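Trirkstead Community Rooms – fit-out progress report, February
For: Farzana Rind, Stadis small grants
From: Thomas Piras

Hi Farzana,

I promised you something a bit more readable than last time's spreadsheet, so I've put the kettle on and I'm writing this the way I'd tell it to you over the counter. The spreadsheet still exists and Uzma Rajput will send it separately, with the receipts scanned the right way up this time (sorry again).

Short version: the front room is in use, the back room is painted but waiting on shelving, and we're under budget on furniture and a bit over on electrical. The grant for this stage was $1000 and we've got a little of it left for the last bits, listed at the end.

The front room first. You'll remember the old trestles, the ones with the brown tops that caught everybody's sleeves. They've gone to the shed at Magalhães, who were very happy to have them for their seedlings, and we've got proper white-topped tables in their place. I was nervous about white. I thought we'd be scrubbing texta off it by the second week, and we did have one bad afternoon with a leaky marker during the kids' session, but it came off with metho and a bit of elbow grease. What I hadn't expected was how much brighter the whole room feels! Dörte Schwerdtfeger, who runs the mending group, reckons she can finally find a dropped pin.

Power was the other big complaint in our survey. The room has wall outlets down one side only, so anybody with a laptop or a sewing machine ended up hugging the same wall, and we had extension leads running over the floor to everyone else. Ronaldo Amaral went through it with the electrician from Sternadham and they settled on table-top boards, so the sockets are up where people are sitting. We went for the kind with a button beside each group of outlets. Each group takes either a two-pin or a three-pin plug, so the little lamp chargers and the bigger gear can share a board.
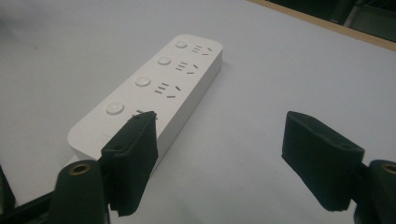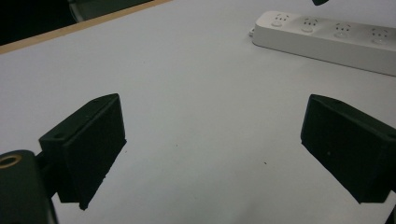
Spending and bookings

Tables came in under the quote. Sternadham knocked the delivery fee off when we agreed to take them all in one go, which meant a fairly sweaty morning for me and Ronaldo but it was worth it. The saving went straight across to electrical, where we'd allowed for the boards but forgotten the labour to check the old wall outlets. One of those had to be replaced, and I'd much rather we found out now.

Bookings are looking good. We've gone from five regular groups to nine, and the new ones include a homework club, a genealogy group and a ukulele crowd who are louder than you'd think. The biggest session so far had 20 people in the front room and everyone had a seat at a table. The repair evening has asked for a second night each month. I've said yes for a trial, with the proviso that they do their own wiping down.

A couple of things haven't gone to plan and you should hear about them from me. The shelving for the back room is late. The supplier had the colour we wanted, then didn't, then offered us a grey that Dörte took against straight away. We're waiting on the original, and in the meantime the craft boxes are stacked in the hallway, where I walk into them most mornings. The blinds are also on hold, as the window nearest the door is a different size from the others and I only measured one. My fault entirely – I've measured them all now.

Still to do before the final report:
Shelving in and craft boxes off the hallway floor
Blinds ordered to the right sizes
A laminated sheet by the door asking people to switch the boards off at the buttons when they leave
Uzma to close off the furniture line in the accounts
Felt pads for the chair legs (the neighbours downstairs have been very patient)

I don't think we'll need to ask for an extension, but if the shelving slips again I'll ring you early and we can talk about it. You're very welcome to drop in before then. Mornings are best, any time after nine, and the mending group nearly always has cake.

Thanks again for backing this one.

Thomas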